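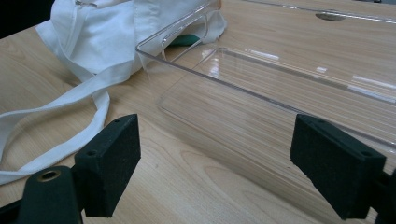

Yi-an asks if we should stop turning the silage samples by hand, as the moisture readings from the last two sets don't agree with the oven. Umut thinks the probe is fine and the trouble is how we pack the jars. I am on Umut's side for now, but I have no proof yet.

April 13, 2020

Trial with barley silage from the Løken paddock, second opening. We have 40 jars in total, half with the Trerau inoculant and half without. Opened four today, two of each kind. The treated ones smell sour and clean. One untreated jar has a sweet smell on top which I don't like, and the colour is darker near the lid. Lid seal on that jar was not closed well, so I would not blame the barley. Marked it with red tape and put it back in the cold room, bottom shelf.

Oven drying: samples in at 56 degrees, to stay until the weight does not change between two weighings. Last time I took them out too early, this was my mistake. Şengül, if you come before me, please weigh them and write the numbers in the green book, not on loose paper.

Probe: calibrated again with the Posterau blocks. It reads up to 4 per cent too high when the material is packed lightly. When I press the silage down hard the reading comes closer to the oven. So packing matters, but I did it only with one jar and this is not enough to say more.

Feed side - Ataberk phoned from the farm. The cows leave the long pieces in the trough, and he wants a shorter chop for the next cut in June. I told him the chopper knives must be sharpened first, otherwise we get torn stems again. He will ask Imside for the price of a new set.

To do:
Repeat the packing test with three jars of each kind.
Order lids, the wide ones.
Find where the pH paper went. Ilgın had it before the holiday.
Ask Yi-an for the sheet with the oven weights of the first opening, I have only the probe values.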